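How to pack a small parcel so it arrives in one piece

I send parcels every month to my family in Zamudio, and for two years I also packed orders for a small shop in Lakdale. In the beginning I broke many things. After that I learned to pack slowly, and I write down my method here for people who must send something fragile and don't want to pay a packing service.

What you need

A strong cardboard box, a little bigger than the item
Soft filling: crumpled paper, old towels, or packs of tissues
Wide packing tape (the brown one, not the clear one for gifts)
A kitchen scale
A thick marker pen

Step 1. Choose the box

Take a box which leaves two fingers of space on every side of the item. If the box is too big, you'll use a lot of filling and pay more for postage. A used box is fine when the corners are still hard. Press each corner with your thumb. If it goes in easily, keep that box for storage and find another one.

Remove the old labels, or cover them completely with dark marker. One of my parcels travelled first to Grulside, where it had already been once, only because I left an old barcode on the side.

Step 2. Prepare the filling

I like filling that the receiver can use later. Pocket tissues are very good for this. They are light, they are soft, and they go well into the narrow places beside a cup or a jar. My aunt says she hasn't bought tissues since I moved abroad.

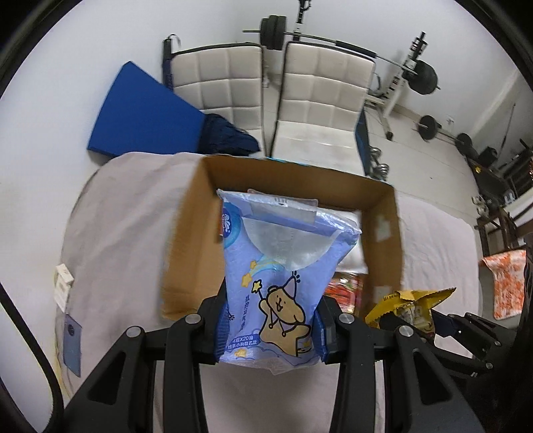 For heavy items, paper is better. Make the balls tight, as big as a lemon, and put one full layer on the bottom before anything else. Newspaper can leave ink on light-coloured things, so wrap the item in plain paper first.

Step 3. Wrap each item alone

Never put two hard things together without something between them. Plates should stand on their edge, like books on a shelf. Fill cups with paper on the inside also. Close bottles with tape around the lid and put them in a plastic bag with a knot.

Step 4. Fill and shake

Put the items in the middle and fill the sides, then the top. Hold the flaps closed with your hands and shake the box gently. If you hear or feel something moving, open it and add more. I do this on a table with a cloth over it, so the box doesn't scratch the wood and small pieces don't roll to the floor. 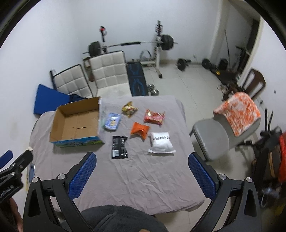
When the box makes no sound, put a paper inside with both addresses. Labels sometimes come off on the way, and with this paper the post office can still find you.

Step 5. Close it

Put tape along the centre line, then along both short edges, so that it has the form of the letter H. Do the same on the bottom. Don't use string, as it catches in the sorting machines.

Step 6. Weigh and send

Weigh the parcel after closing, with the label on it. My usual parcel is 700 grams. The Zerkero counter, where I go, closes its scale at 4 in the afternoon, so I weigh at home and bring the parcel ready. For parcels going overseas you must also fill out the customs form. Write simple words there, for example "used cup, gift", and give an honest value.

Keep the receipt for 30 days. My slowest parcel needed 41, and I was glad that I still had the number in my wallet.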